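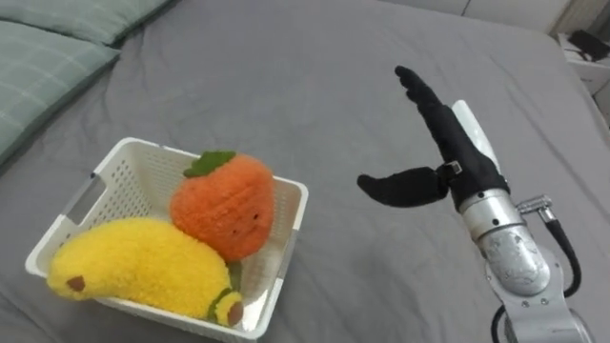 The basket on the bed, with the toys in it.

Fidel Retamal came home from the Hostex night shift with 109 dollars and a letter from his landlord. He read it standing up. The rent on Dursun Street was going up in February. 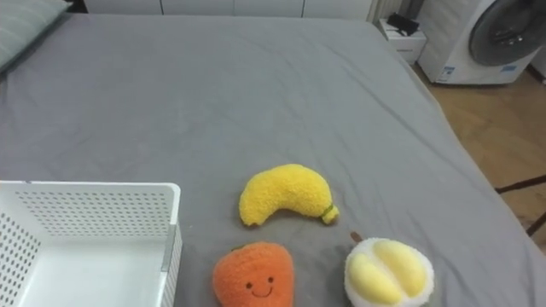
Gray sheet, green pillow.

He called his sister in Grodari. She had a spare room and 4000 reasons to complain about it, but she said yes - then she asked if he still snored.
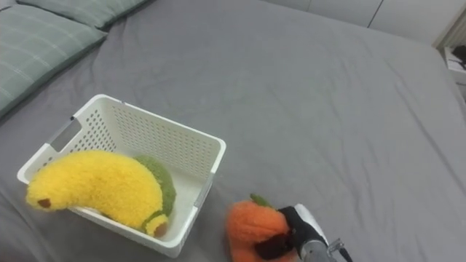 Two pillows at the head of the bed.

He packed until noon. The bus to Zadberg left at 15 past, and the driver let him put his lamp on the seat beside him. He slept through the first town and woke up hungry.
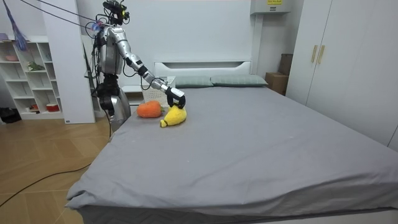

At the side of the bed, reaching for the toys.

His sister was waiting at the stop in her slippers. She took the lamp and let him carry the rest.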